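Lucinda Boateng
Thread: the plastic table, after a month of it

1/ Some of you asked what I really think of the white folding table now that it's been in the kitchen since February. Short version: it's fine. Long version follows, and it's grumpier.

2/ I paid $40 second-hand. The seller swore it was a Bornstead. There's no badge I can find, so I'm calling it a table. New ones of this type get listed by Lornura with "wipe-clean performance surface" in the first line. I have questions about performance surface.

3/ My main gripe is the ridges. Someone decided a flat thing should have raised lines all over it. I'm told it's for strength. Maybe. What I know is that a cloth glides over the tops of them and leaves the edges of every panel for you to do with a fingernail.

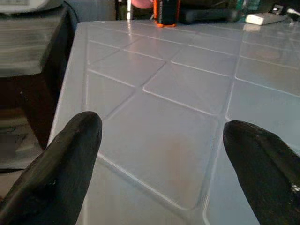 Brownish smudge, bottom half of the panel. Wipe-clean, they said.

4/ I've had suggestions. Bicarb paste, twice. Eucalyptus oil, which made the kitchen smell like a chemist. A melamine sponge, which I'm wary of, as I reckon it just sands the plastic down until the next stain has somewhere to live.

5/ There's also a faint ring further over, up where the light glares off it. My theory is a mug. My household's theory is that it came with the table. We've agreed to disagree and I've agreed to be right.

6/ Someone replied that I should buy the Hutapea cover, which has more than 3,000 reviews. I read a few dozen. Half of them were written the day it arrived. Tell me how it looks after a winter of curries and I'll listen.

7/ Now the bit where I'm meant to say the second table changed how we cook. Did it? The dark one still does all the work. Rice cooker, lavender bowls, metal plate, spoon and fork, packet of snacks, and a heap of clear containers at the back that I keep meaning to match with lids. The white one gets a cup and what looks like a phone.

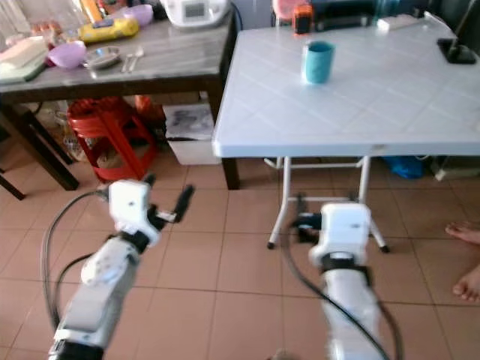 8/ Things I'd check before buying one

The legs. Thin metal, little black feet. Lean on a corner before you hand over any cash. Ours has a slight wobble on the tiles and I've stopped believing in the folded cardboard fix.

The underneath. You'll be told it's "bonus storage". Ours has a blue plastic bag under it. The dark table has the red stool, so at least that side's earning its keep.

The colour. White. Around food. I did this to myself.

Would I buy it again? At $40, probably. At the new price, no, and I'd want to see the cleaning demo done with turmeric first.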